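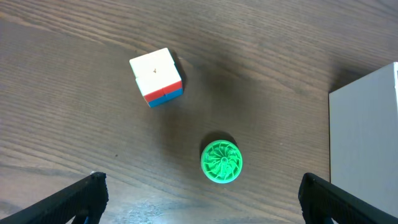
Vehicle Maintenance for Drivers
Unit 4: Tire pressure, tread and rotation
Handout, revised 31 Oct 2018

Bring this handout to the shop session. Read sections 1 to 3 before you come. Section 5 is the homework.

1. What the pressure does

The air in the tire carries the weight of the car. The rubber and cords hold the air in and give the tire its shape. When the pressure is too low, the sidewalls bend more with every turn of the wheel. Bending makes heat, and heat is what damages the cords. The car also takes more effort to roll, so it uses more fuel.

A low tire wears on both outer edges. A tire with too much air wears down the middle of the tread. Wear on one edge only is usually an alignment problem, and adding or letting out air won't fix it.

2. Finding the right number

The correct pressure is on a sticker inside the driver's door opening. On some older cars it is on the fuel door or in the glove box. Use that number. The number molded into the sidewall is the maximum for the tire and has nothing to do with your particular car.

Many stickers give two figures, one for normal driving and one for a full load. Front and rear may also differ. Write them down in the order front, rear, spare. A compact spare needs far more air than a regular tire, and most of the ones we check in class are badly low.

3. Checking

Check the tires cold. Cold means the car has been parked for at least three hours, or has been driven less than a mile at low speed. Pressure goes up as the tire warms, and a reading taken after a highway trip will be several psi too high. Don't let air out of a warm tire to bring it down to the sticker number.

Steps:
Take off the valve cap and put it in your pocket.
Press the gauge straight onto the valve until the hissing stops.
Read it, then take a second reading. If the two don't agree, take a third.
Add air in short bursts and check again.
Put the cap back on. It keeps dirt out of the valve.

Outdoor temperature matters too. The usual rule is 1 psi for every 10 degrees Fahrenheit. A tire set correctly on a warm afternoon in September can be 4 psi low on a morning that is 40 degrees colder. This is why the warning light comes on in so many cars during the first cold week of fall. The light is not a replacement for a gauge. On most cars it stays off until the tire is about a quarter below the sticker pressure.

Worked example. The sticker says 36 psi. The light comes on at 25 percent below that. 36 times 0.75 is 27, so the driver gets no warning until the tire is down to 27 psi. A tire at 29 is well out of range and the dashboard says nothing.

4. Tread and rotation

Tread depth is measured in 32nds of an inch. Most new passenger tires start at 10/32 or 11/32. The legal limit in most states is 2/32, but wet braking gets noticeably worse before that. In this course we recommend planning for new tires at 4/32.

Measure in the main grooves, at the inside, middle and outside of the tread, and stay off the wear bars. Three readings per tire, written down.

On a front-wheel-drive car the front tires do the steering, most of the braking and all of the pulling, so they wear faster. Rotation evens this out. The common pattern for front-wheel drive is: fronts go straight back, rears cross over to the front. Directional tires have an arrow on the sidewall and must stay on the same side of the car. If the front and rear sizes are different, don't swap front to rear.

Follow the interval in the owner's manual. If there isn't one, every 5,000 to 7,500 miles is reasonable. Check the torque on the lug nuts again after 50 miles.

5. Homework

Check all the tires on one car, cold, including the spare if there is one. Record the sticker pressure, the reading and the difference. Take three tread readings on each road tire. Leave the car parked, check the pressures again 48 hours later at the same time of day, and note the outdoor temperature both times. If one tire has dropped and the others haven't, suspect a slow leak and look for a nail or a bad valve.

Gauges can be borrowed from the Mokoena Building tool desk. Return them before the next session. Unit 5 covers brake pads and fluid.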